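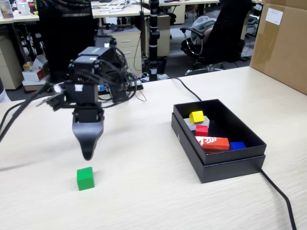

Hiba Obeidat objects that a town library should not be lending anything that cannot be read, watched or listened to. Her letter to the Govville Library Board, received in June, argues that games, puzzles and building sets belong in homes and classrooms, and that every dollar spent on them is a dollar taken from books. The letter is courteous and well argued, and it deserves a full answer.

The Board has lent toys and games from the Bralten Street branch for 3 years. The collection began with donations and now holds 476 items, from infant rattles to strategy games that take an entire evening. In the past year these items were borrowed 1552 times. The figure is modest beside the lending of picture books, and no claim is made here that the two are equal. It does show that families in Govville are using the service, and that they are returning to it.

The first point in Ms. Obeidat's letter concerns purpose. A public library, she writes, exists to spread knowledge through the written word. The charter of this library, adopted when the Arabzadeh bequest paid for the original building, speaks of "materials for the instruction and enjoyment of residents." Earlier boards read that phrase to include sheet music, framed prints, filmstrips and, for a short period, garden tools. Each of these was disputed when it was introduced. The prints are still borrowed. The garden tools were withdrawn after the shed roof failed, and the Board of that day chose to repair the reading room first, a decision with which it is hard to quarrel.

The second point concerns cost, and here the letter is on firmer ground. Toys wear out. Pieces go missing, and a puzzle with one piece absent is of little use to anyone. Staff must check each set when it comes back, clean it and repack it, and this takes longer than placing a book on a cart. Ghada Semaan, writing in the spring newsletter, put the matter plainly: the checking is the service, and the shelf is only where the items wait. The Board should accept this and budget for it openly. At present the hours are recorded under general circulation, where residents cannot see them. That practice should change whether or not the collection grows.

There remains the question of whether families could simply buy these things. Many could, and many do. Yet a child's interest in any given toy may last a week or a year, and a parent has no sure way of knowing which. A household that borrows may try several kinds of game before spending money on one. Grandparents who receive young visitors twice a year have little reason to fill a closet. Families in the Tunance apartments, where storage is scarce, have written in support of the collection for this very reason.

Some supporters have weakened the case by claiming too much. It has been said at public meetings that borrowed toys will raise school scores or keep children away from screens. The Board has no evidence for either statement and should not repeat them. Play is a good use of a child's afternoon, and a library may support it on those terms.

Issa Zoubi has proposed a limit of 1000 items, to be reviewed when the branch lease is renewed. The proposal has merit. A limit would oblige staff to retire tired sets before adding new ones, and it would assure readers such as Ms. Obeidat that the shelves of fiction and history will keep their present space. It should be joined to a second rule -- that no money set aside for books may be moved to the toy collection during the budget year.

With those two conditions in place, the Board ought to make the toy collection a permanent part of the library. Residents who disagree may write to the branch or speak at the next open session, which begins at 7 p.m. in the lower meeting room.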